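La responsable de Urkix, un pequeño taller de arreglo de relojes y bisutería, trabaja en la mesa del comedor de su casa. Empezó en noviembre, cuando dejó el mostrador de una relojería del centro.

«Al principio solo cambiaba pilas», cuenta. «Luego la gente empezó a traerme pulseras con el hilo roto, y ahora es la mitad del trabajo».

En su cuaderno lleva apuntados 1.046 encargos, de los que 153 siguen sin recoger. Guarda las piezas olvidadas durante un año y después vuelve a llamar a los clientes.

«Hay quien me dice que ya ni se acordaba. Otros vienen esa misma tarde».

Cobra 5 euros por volver a enhebrar una pulsera sencilla. Si faltan cuentas, el precio cambia. Las de piedra las pide a Jallach, un proveedor que le sirve por correo.

Sobre el orden es estricta. Extiende siempre una tela en la mesa para que las cuentas no rueden, y no mezcla encargos de dos clientes.

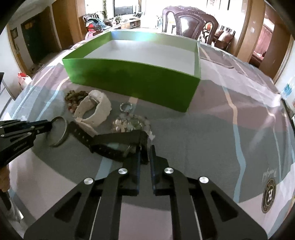

El final de la jornada lo dedica a clasificar. «Primero los relojes, después lo que lleva cuentas y al final el metal», explica. Para ella, las correas de goma con agujeros, como la del reloj negro, se revisan por el lado de la hebilla, y las pulseras de cuentas transparentes van aparte de las de piedra marrón y gris. La caja verde la prefiere sin divisiones: «Con compartimentos acababa metiendo cosas donde no tocaba».

De momento no piensa alquilar un local. Los encargos se entregan a partir de las seis de la tarde, con aviso previo.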